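Filed under: Kitchen Q&A, Steaming

Can I reheat frozen buns without thawing them first?
Yep, I do it all the time. Put them in once the water is bubbling and give them 4 extra minutes. 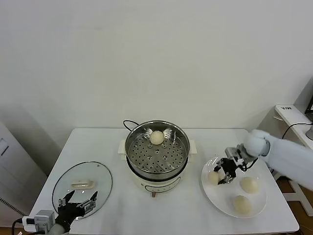

A bun in the steamer basket, lid off to the left.

Why do mine wrinkle?
Usually the lid came off too fast. Turn off the heat, wait a bit, then lift it – Myung-ja Joo taught me that one and I've never gone back!

Do I need paper under them?
I like it for sticky doughs, but plain buns do fine on bare metal if you oil it lightly.
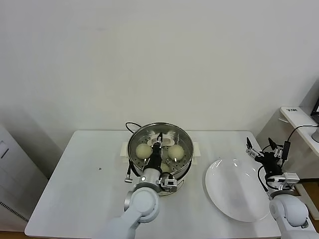

Leave some space too, as they puff up more than you'd think.

Can I use milk in the dough?
Sure, I swap it for the water every March when my sister visits (she likes them sweet).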